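The great book thinning, part two

So the tall bookcase is done. I know I said in August that I'd have the whole apartment sorted before the heating came on, and I'm going to need you all to be gentle with me about that. The tall one is done, the short one is half done, and there are two boxes in the hallway that I keep walking around sideways.

The thing that got me moving again was clearing one table completely. I'd been sorting on the floor, which is murder on the knees, and on the bed, which means you have to finish by bedtime or sleep on the couch (I did this, twice). A table is so much better! You put one stack down, you deal with it, you wipe the top, and you start over. I've come to really love looking at pale wood with a nice wandering grain between rounds.

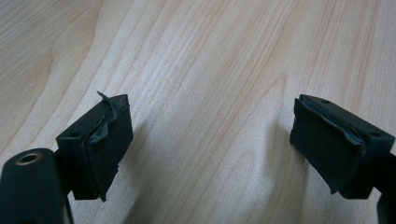
Uprights first

My new rule is that a book has to stand up before I decide anything about it. When they're lying in a heap I feel sorry for all of them and keep everything. Once they're upright with their spines facing me I get much tougher, and I also notice which ones I've been avoiding for years.

For this you need a bookend, and I have opinions about bookends. The pretty ceramic ones slide. I had a pair from Oltik shaped like pears and they went skating off the shelf every time I took out a paperback. A plain metal one with a flat base is what you want, the kind libraries use. Mine's at the right-hand end of the row, and I do a few books at a time, hardcovers on the left, thinner stuff in the middle, whatever's left over on the right. The last one always leans. I've stopped fighting it.

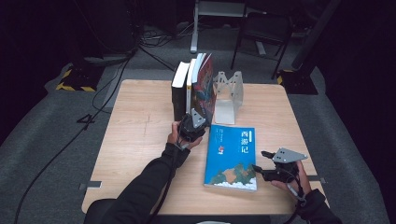
Three up, and Journey to the West still to be placed.

That blue paperback is why I only got through a handful in an entire afternoon, by the way. It's 西游记, Journey to the West, and I bought it back when I was taking evening classes and thought I'd be reading novels in Chinese by spring. Reader, I was not. I can get through a page with a dictionary and a large pot of tea. But every time it comes up in a sort I sit down and try again, and I get a tiny bit further, and there goes the light.

I keep a list now, because I'm that person. It's a notebook from Jemstead with a line for each book: title, where it lives, and whether I've read it. The last line I filled in was number 400, and I haven't touched the cookbooks. Some of those lines just say "read??" because I honestly have no memory of it either way.

What surprised me is how much of the time goes on the table and not on the books. Clear it, dust it, let it sit for a minute while you have a drink of water, go get the next stack. I used to rush that bit. Now I let the table be bare for a while before I load it up again, and I make better decisions.

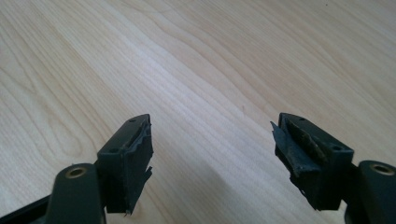

Caoimhe Carroll wrote to me after part one to argue that thinning is the wrong goal altogether. Her view is that unread books are a pantry, you don't throw out flour because you haven't baked this week, and that I should buy another shelf from Doucet and calm down. I've thought about this a lot. I like the pantry idea, but I've also found things at the back of my pantry that should have gone years ago, so I don't think it's quite the argument she wants it to be.

Where I've landed is a sort of middle way. Anything I'd be happy to find on a rainy day stays, even unread. Anything I'm keeping to impress a visitor goes in the hallway boxes. And then there's a very small group that I keep for the cover alone, and I refuse to feel bad about it. Green and blue-green mountains with that cluster of orangey peaks in the middle, big white brush-style characters on bright blue – come on. I'd have that facing out on a shelf if I never read another word of it.

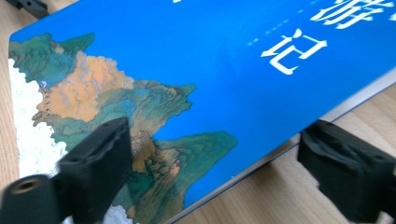 A comment on my last post asked whether I'd ever consider sorting by color, so that all the blues could sit together and the pretty covers would get a proper home. The same reader does theirs that way and says it takes no time at all to find anything, as long as you remember what it looks like.

I do remember what they look like! It's the authors I forget. So I might try it on the short bookcase, just the one shelf, and see if I can live with a trilogy being split up. If I hate it I'll put it all back and never speak of it.

Next up is the cookbooks, and then the box marked Cudent, which came with me from the old place and has never been opened. I'm hoping it's cables.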